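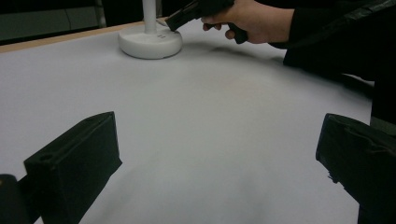 How to write up a film Q&A for your blog

Last updated 17/03/2026

I love a post-screening Q&A. The lights come up, somebody drags two chairs on to the stage, and you get to hear a director explain why the dog in the second act had to be a goat. If you run a film blog, even a tiny one, these evenings are a brilliant source of material, and you don't need a press pass to write them up well.

Before you go

Email the cinema and ask whether you can record the sound for your notes. Most places are relaxed about it, but some visiting guests aren't, and it's much nicer to find out in advance. The Wikström, my local in Irnport, usually answers within a day. If they say no to recording, take a notebook and a pen that doesn't click.

Look up how every name is spelt and write the list on your first page: director, host, main cast, and the characters too. I once published a whole piece on Perska with the lead character's name wrong all the way through (still sorry, Rohani!).

Watch one earlier film by the same director if you can get hold of it. You'll follow far more of the conversation, and you'll spot when an answer is new and when it's been told at every stop on the tour.

During the talk

Sit near an aisle and within five rows of the stage. Voices carry better than you'd expect from there, and you can hear audience questions before the microphone reaches them.

Don't try to write everything down. Note the time whenever something good is said, plus three or four words to jog your memory. My page from the Bodulix screening last August says things like "12 mins, rain machine, furious" and that was enough to find the story again on the recording.

Write down the question as well as the answer. "It was a nightmare" reads very differently if the question was about the catering and you've left readers thinking it was about the leading man.

Picking your quotes

Type up only the bits you've marked, then listen again with the text in front of you. You'll find mistakes, everyone does. Tidying up "um" and "er" is fine. Swapping words, or joining two answers into one sentence, isn't. If you skip a section, show it with dots.

With no recording, put quotation marks only around words you're sure of and put the rest in your own words. "Rohani Oei said the ending was rewritten twice" is perfectly good writing!

Take extra care when a guest talks about someone who isn't in the room. A grumble about a former co-star may be the juiciest thing said all night, but you need the full context, and you should make it clear whose opinion it is. Stick to "said" – words like "slammed" and "blasted" promise a fight that your readers won't find in the text. If a remark accuses somebody of something serious, leave it out until you've had proper advice.

Putting it together

Start with the best moment of the evening, even if it came last. Then say where you were, which film it was and who was talking. After that, group answers by subject: casting, the shoot, what's next. Going through the talk in order tends to drag.

I aim for 1,000 words and usually cut a fair bit to get there. Kind reader Kurniawati Krishnan suggested putting a spoiler line before anything about the ending, and I've done it ever since.

Read it through once aloud, check the names against your list, and publish while people are still talking about the film. The next morning is ideal, and I've been known to finish on the number 33 bus home.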